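Looking after hand grippers when the job is laundry

I get asked about this one a lot, so I'm finally putting it all on one page. If you do any folding with hand-held grippers (the squeeze kind with the soft finger pads), sooner or later one of them is going to let you down halfway through a bed. Mine did in June, and it took me far too long to work out why.

What happened was this. I was folding a cloth on top of a duvet, same as I'd done a hundred times, and the right-hand finger started closing late. Only a hair late at first. Then it stuck open altogether, and when I squeezed harder it let go all at once and snapped shut on a good pinch of duvet cover. I yanked (don't yank!) and pulled a thread as long as my arm out of the weave. My mother-in-law gave us that cover, so you can imagine.

I blamed the pads. I cleaned them, I swapped them left to right, I even ordered a new pair from Teluvitz, and the finger still stuck. It was lint. A tight little felt of the stuff had packed itself in around the joint pins, where you can't see it until you open the fingers all the way and shine a flashlight in from the side.

Soft bedding is the worst place for it, and of course a bed is exactly where you want to fold things.

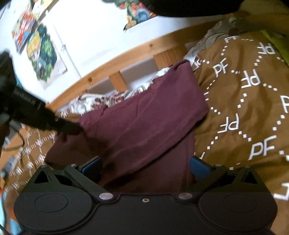
Folding on the bed, with one tool at the near corner of the maroon cloth and another at its left.

So, my tips, in the order I wish I'd learned them.

Power off before your fingers go anywhere near the joints. I mean all the way off, at the switch, and if yours has a battery pack, take it out. A finger that's stuck on lint can still have some push behind it, and when the lint gives, it goes. I've got a blood blister story but I'll spare you.

Use a dry toothbrush, an old soft one. Work the fingers open and closed by hand between strokes. Canned air is fine to finish with, but if you start with it you just drive the fluff in deeper.

No oil. I know, I know, it's the first thing you reach for. Oil turns lint into paste, and then it gets on the sheets. If the joint is squeaking when it's clean, a touch of dry graphite will do, wiped off well afterward.

Check your screws. After the duvet business I found one of mine had backed out a good 2 turns. Snug them up by hand with a driver that really fits. Don't lean on them, the plastic will crack long before the screw complains.

Wipe the pads with a damp cloth and a drop of dish soap, then let them dry on the counter. Dusty pads slip, and a slipping pad makes you squeeze harder, and squeezing harder is how the thread-pulling starts.
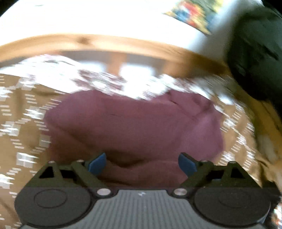 Page last changed: June, by Embla Hellström

Open the fingers wide before you come down on a cloth that's all in a heap. I used to come in half closed to save time, and I'd catch whatever was lying underneath as often as the piece I wanted. Now I go wide, settle down gently, close slowly, and lift an inch to see what I've got. If the bedding comes up too, let go and try again.

If it does grab the wrong thing, stop. Take your hand off the trigger, switch off, and ease the fabric out sideways along the pad. Straight back is how you get the long thread. A pulled thread can usually be coaxed back in with a blunt needle, by the way, a bit at a time from both sides of the snag. Mine took me an entire evening and it still puckers.

And a word on keeping track. I write a pencil tally on the inside of the closet door and clean the joints every 300 folds, which for our house is often enough. The Gwynne booklet that came with my old pair said to do it "as needed," and that was no help at all.

Spare pins and screws live in a jam jar with the pads. The Famum ones didn't fit mine, so check the size before you order. I'm still waiting on a set from the shop in Suvthorpe and will add a line here when they come.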